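4. Setting Up and Leveling the Morgan Folding Table

This section covers unfolding the table, locking the legs, leveling it, and fitting a cloth. Allow 25 minutes. The box says less, but the box has never met your floor.

Before you start

You will need the hex key from the parts bag, a spirit level, and a patch of floor bigger than you think. The table comes out of its carton upside down and should stay that way until step 5.

Caution: The leaf hinges will close on anything you leave between them. They do not distinguish between packing foam and fingers.

4.1 Unfolding

1. Lay the flattened carton on the floor and set the table on it, top side down.
2. Cut the strap. Keep your face out of its way, as it has been under tension since it left the Grerkier warehouse and has opinions about that.
3. Open both leaves fully. You should hear 2 clicks. If you hear one, close the leaves and try again. If you hear three, check the floor for a bolt.
4. Swing each leg up until the collar drops over the bracket. Tighten the collar bolts by hand, then give each a quarter turn with the hex key.
5. With a helper at the other end, turn the table over. Agree on a direction first.

Note: On the Milton size, the center leg is fitted after the table is turned over. See section 6, and clear your afternoon.

4.2 Leveling

6. Put the spirit level across the middle of the top, then along it.
7. Screw the foot under the low corner outward until the bubble sits between the lines. Go around once more, as raising one corner usually upsets another.
8. Press down on each corner in turn. A slight give is normal. A clunk means a collar bolt is loose, so return to step 4.

Do not level the table with folded cardboard. It works beautifully until dinner.

4.3 Fitting a cloth

The top has a rounded edge, and a cloth that hung neatly on your old square table may slide on this one. Any cloth will do, including the one from the Mondalura range that the leaflet mentions four times.

9. Wipe the top and let it dry completely. A damp top under a cloth leaves a pale bloom in the finish that no polish will talk out of it.
10. Lay the cloth with its middle fold along the center seam and smooth outward.
11. Check the drop on both long sides. We suggest 27 cm, which clears most laps and defeats most cats.
12. If the cloth creeps, fit the clips from the parts bag under the edge, at least a hand's width from any hinge.

Caution: Remove the clips before folding the table. The replacement clip pack exists for a reason.

4.4 After the first week

Collar bolts settle with use. Tighten each one again after a week, and then whenever the soup starts moving by itself. The feet need no oil. Neither do the hinges, whatever your uncle says.
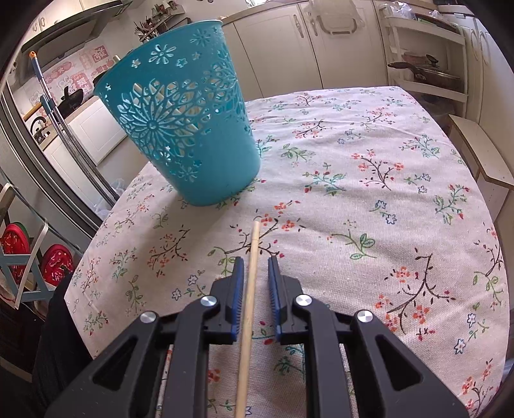
Fig. 4. Floral cloth draped over a rounded table edge.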